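Category: Hospitality and Food Service / Certificate Texts

Chapter 4
Choosing and Caring for Tableware

A café in a small town can run for years on the same stove and the same fridge, but it will go through cups every season. Tableware is handled more often than anything else in the business. It is stacked, carried, filled, knocked, scraped and washed, and each of those steps wears it down a little.

This chapter follows one case, the dining hall at Skotelbridge. The hall serves morning tea and lunch, and at the start of its stocktake year it owned 2,121 pieces of tableware. Of these, 1,142 were cups and mugs. By the following May, 54 cups had been chipped, cracked or lost. The manager wanted to know whether that was a normal loss and whether a different cup would have done better.

To answer that, you need to know what cups are made of. Earthenware is fired at a lower temperature than the other common types. It is cheap and comes in many colours, but it chips easily and soaks up water where the glaze is broken. Stoneware is denser and heavier. Porcelain is fired hotter again and can be made thin without losing much strength. Plastics such as melamine rarely break, but they scratch and stain, and they should not go in a microwave.

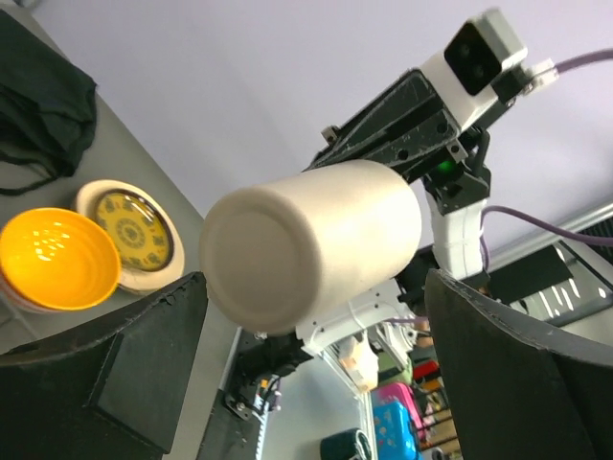
Shape matters as well. A cup with straight sides holds more for its width than one that tapers, but it may not stack. A thick rolled rim resists chips — a fine rim is nicer to drink from. Handles are the weak point on most mugs, and a handle that sticks out will catch on the next mug in the rack.

Skotelbridge had bought two ranges, Pevia and Ojo. Pevia was the heavier of the two and cost more per piece. Ojo was lighter and stacked well, and staff preferred to carry it. A third range, Trilla, was looked at and turned down on price. Section 4.2 sets out the costs of all three over the life of the stock.

Before you read on, find a cup you use at home. Look at the rim, the base and any handle, and note where the wear is.

Related chapters
Chapter 3: Setting Up a Wash Area
Chapter 5: Glassware and Cutlery
Chapter 6: Stocktakes and Reordering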